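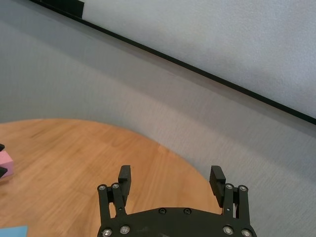

Wooden tabletop. Photo: Zonard

Zonard Extends Refinishing Service to Casa Dining and Work Tables

Feb 17, 2018 – Zonard, a maker of wooden tables for homes and small offices, will extend its factory refinishing service to all tables in the Casa range. The service has until now covered only the older Prins range. Orders for Casa tables will be accepted from the start of May.

Under the service, a worn tabletop is removed from its base, shipped to the Zonard workshop, sanded, repaired where needed and given a new oil finish. The base stays with the owner. The top is returned with new fasteners and a printed sheet listing the work done.

Zonard refinished 209 Prins tops in the past year. The main causes of wear reported by owners were water rings, heat marks and loss of finish along the front edge, where forearms and sleeves rub against the wood. Deep scratches were less common. Splits along a glue joint were rare and in most cases were found on tables that had stood next to a radiator.

"The Casa top is thinner than the Prins top, so there is less wood to work with," said Wim Bosman, head of production at Zonard. "We had to set a limit on how much can be taken off in one pass. The new sanding schedule removes only what is needed to get below the old finish. A stain that goes deeper than that will be lightened but may not be fully removed, and we tell the owner this before work begins."

Each top is checked for moisture content on arrival and rested in the workshop until the reading is stable. Sanding before that point can leave a surface that cups after the table goes home. Owners should therefore expect longer turnaround times in winter, when tops tend to arrive dry from heated rooms.

New finish

Casa tops will be finished with Arum, an oil and wax blend that Zonard developed for its own workshop. Arum is applied in 2 coats, with a light buffing between them. It is supplied in clear and in a pale tint that offsets the yellowing common to oiled wood. Owners who prefer the original Casa finish can request it on the order form at no added cost.

Roos Van Beek, who led the finish trials, said the choice was based on ease of spot repair. "A film finish resists spills well, but once it is broken you have to strip the whole surface to fix it properly," she said. "With an oil and wax blend, the owner can sand a small area by hand, wipe on more of the same product and let it cure. The edge of the patch fades with use."

The trials used some 214 sample boards, which were exposed to water, coffee, vinegar, cooking oil and hot cups under fixed conditions. Results will be included in the technical data sheet for Arum.

Terms and ordering

The service is open to first and later owners. Proof of purchase is not required, but the maker's stamp on the underside of the top must be legible. Tops that have been painted or coated with a two-part resin are not accepted. Tops that have been cut down or drilled will be reviewed case by case from photographs.

Owners will receive a fixed quote before shipping. The quote covers packing materials, transport both ways, sanding, minor filling and finish. Replacement of a board is quoted separately. Work carries a warranty of 2 years against peeling, lifting or failure of a repaired joint. Normal wear and heat damage are not covered.

For offices with several tables of the same model, Zonard will offer a staggered schedule so that only part of the furniture is away at any time. "Most of the requests we had from offices were about downtime," said Ikechukwu Fashola, service manager. "A meeting room without a table is hard to use. We can plan the pickups in groups and return one group before the next one leaves."

Existing orders for Prins tables are not affected by the change – prices and lead times for that range remain as published.

About Zonard

Zonard designs and builds wooden tables for home and office use. Its ranges include Casa and Prins. The company runs its own workshop for production, repair and refinishing.

Press contact: Babita Sisodia, Communications, Zonard

Related items
Arum: notes on application and curing
Prins range: changes to replacement base fittings
How to pack a tabletop for shipping
Maksym Marchuk named head of timber purchasing
Casa work table now available in a narrow version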